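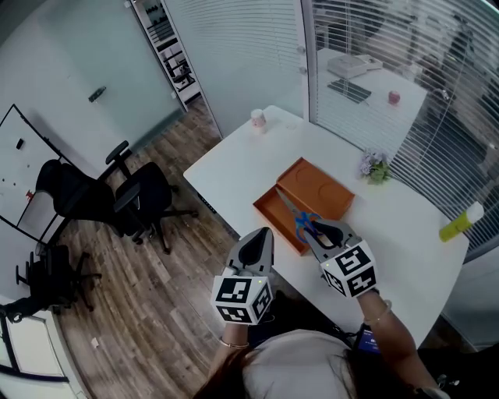

# Recording Two-Handed Demonstrations for the Mạch Training Set

This page sets out the procedure for recording demonstrations with a pair of hand-held grippers. It applies to all operators working on the sorting and packing tasks. Questions about the procedure should be sent to Uyên Kim; questions about file storage should be sent to Yusri Pasaribu.

## Before you begin

The method learns a control policy directly from human movement. The operator carries out a task with one gripper in each hand, and the recorded position, jaw opening and video are used for training. No robot arm is needed at this stage. The quality of the result depends heavily on steady, complete recordings.

1. Sit close to the desk, with both grippers within easy reach.
2. Check that the printed marker on each gripper is clean and firmly attached.
3. Start the Korkov recorder and confirm that every camera stream is listed.
4. Open and close each gripper fully, twice. The software uses this motion to set the jaw range.

## Picking up and moving an object

Bring the gripper toward the object at a slow, even speed. Close the jaws until the object is held firmly, then pause for one full second before lifting. Thin or uneven objects, such as scissors, should be gripped by the handles, with the blades closed and directed away from the operator.

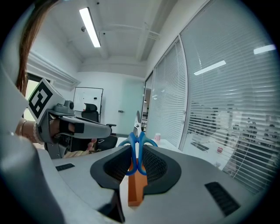 Keep the second gripper clear of the first unless the task calls for both. A marker that is hidden for more than 60 frames in a row will cause the episode to be rejected by the Prultell filter. If this happens, repeat the episode from the beginning. Do not attempt to continue from the middle, as partial episodes cannot be joined.

Place the object in its container before opening the jaws. Objects that are dropped from a height should be marked as failed in the session log, even when they land in the correct place.

## Varying the starting layout

Move the objects and the container after every 41 episodes. In an earlier study, a policy trained on 668 episodes with one fixed layout performed poorly once the container was moved by the width of a hand. The current set holds over 3000 episodes with changed layouts, and the same policy design now copes with most positions on the desk. Operators should also change the order in which objects are picked up.

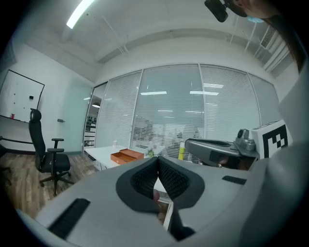 ## Ending a session

1. Return both grippers to their resting position and stop the recorder.
2. Play back the first and last episodes at normal speed.
3. Enter the number of failed episodes in the session log.
4. Copy the files to the Drunley server. Transfers begun after 6 p.m. are checked the following morning.

Calibration files are replaced every Wednesday. Sessions recorded with an outdated file must be processed again before they are added to the training set.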